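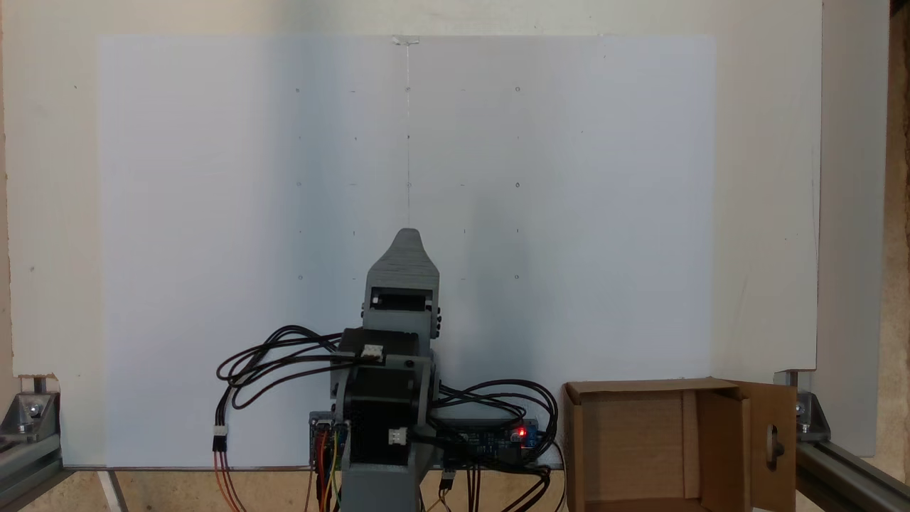 Fingertip, thread and dot grid at the Stullville bench.

Workshop > Small Robots > Good Practice > Gallery: The Pointing Test

Print this page | E-mail this page

06/01/2021

The Jokstead bench rules for small robot arms began life as a single sheet taped to a door. They have since grown to 98 clauses, several of which contradict each other and one of which is about biscuits. This gallery covers the part people ask for most, the pointing test, in which an arm has to show that it can go where it's told before anybody lets it hold anything.

There is one picture so far. It's at the top, and the notes that go with it are below. They are a line or two each, except where I got carried away.

The grid. Five columns, five rows, in pencil. Clause 12 asks for marks "no bolder than needed", and these have been drawn by somebody who took that to heart. The corners get a small circle, so that you know where the grid stops and your imagination begins.

The thread. It hangs from the top of the panel down the middle column and stops just above the fingertip. A plumb line costs next to nothing and has never needed a firmware update. The rules say to look at it before each run. People look at it after, when the numbers are bad.

The fingertip. Printed, tapered, and rounded at the end. Clause 31 wants a rounded point on anything that moves towards a panel, a wall or a colleague. An earlier draft allowed sharp ones, and the Flasport group kindly showed us why it shouldn't.

The cables. Clause 40 says that wiring "shall be routed and secured so as not to enter the working area". I'll leave you to look at those loops and form your own view. In the clause's defence, it was written by someone with a very tidy desk.

The boards. They sit down by the base of the arm, on either side. The rules permit open boards on a bench so long as the supply can be cut with one hand and without leaning over the arm. A red LED doesn't count as a warning sign, however sternly it glows. Three separate benches have tried that one - the answer is still no.

The corner brackets. Extrusion and bolts, clause 7, check them first. A loose rail gives you a beautifully repeatable wrong answer, and the Tang arm passed its test that way for most of February.

The cardboard box. The rules have nothing to say about cardboard boxes. I did look.

On record keeping: write down every touch, including the silly ones. Our longest log runs to 3855 touches, of which 649 were thrown out for reasons ranging from "door slammed" to "forgot". Both are acceptable entries. A blank is not, and will be sent back to you with a note in the margin.

The full rules are held at the Stullville bench in a green binder, shelf mark 1854. Please return it to the shelf. Clause 98 is about returning it to the shelf, and was added last, after a fortnight of looking for the binder.

Print this page | E-mail this page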